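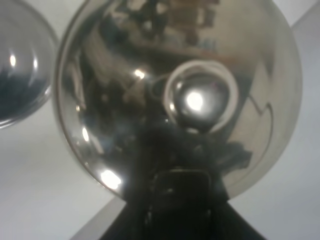

Wrist camera view, up close with the big chrome ball. The arm, the gripper and half the room all show up in the reflection.

Prata progress report, second period
Shiny object perception and handling, Vivville lab
27/12/2020

Hello again from Vivville! I promised a shorter report than the October one, so I'll start with the part you asked about on the phone, the perception work, and get to money at the end.

You'll remember that our old pose estimator was fine on cardboard and plastic and fell over as soon as we gave it anything polished. The trouble is mostly reflections. The wrist camera sees its own light ring and the arm in the metal, and the feature matcher grabs onto those and follows them happily as the arm moves (they slide across the surface, so the estimate slides too). We've now got a step that runs first and throws out any feature that moves with the camera. It's written as its own module in Wutden, our perception package, so the Stosdale group can switch it on without taking the rest of our changes.

It works a lot better than I'd hoped on round things. I replayed 200 recorded approaches through it and the drift on spheres is down to 5 mm, which the grasp planner can live with. Thin curved parts are still bad – spouts and handles especially – and I'd call that the main open problem.

On the planning side, we've moved on to the tea set. The planner now treats the spout tip as the tool point and keeps the wrist clear of the table while it tilts, and I'm really pleased with how much smoother the paths look in simulation. The full planning call takes 60 ms, so we can replan partway through a motion if the pot shifts in the fingers.
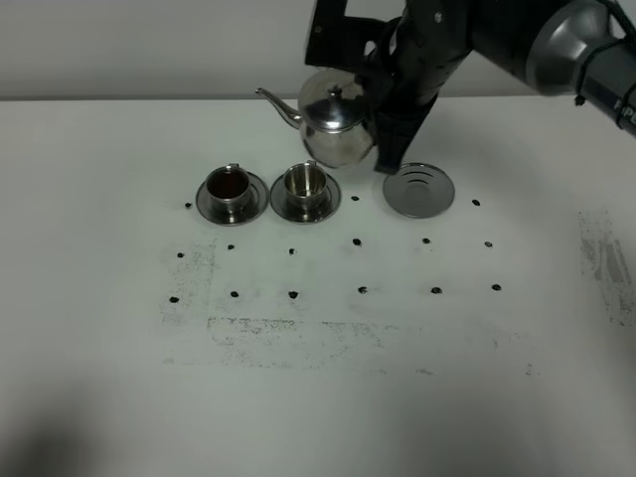 Teapot in the gripper over the cups and saucers, with the black markers laid out on the table.

Two things slipped. The force limits on the wrist are still set by hand in a config file, and I've changed them more often than I'd like. And the logging tool drops camera messages when we record everything at full rate. I have a fix half done, but please don't count it as delivered yet.

Spending is on plan apart from one extra: $600 for a second set of camera cables and a bigger disk. I moved that over from travel, seeing as we didn't go anywhere. The form is attached for your signature.

Next up is the handle and spout problem, then a clean release of Wutden with the config stuff sorted out. I'd also like to borrow an hour of your time to talk about whether transparent cups belong in this project or the next one – I keep going back and forth on it!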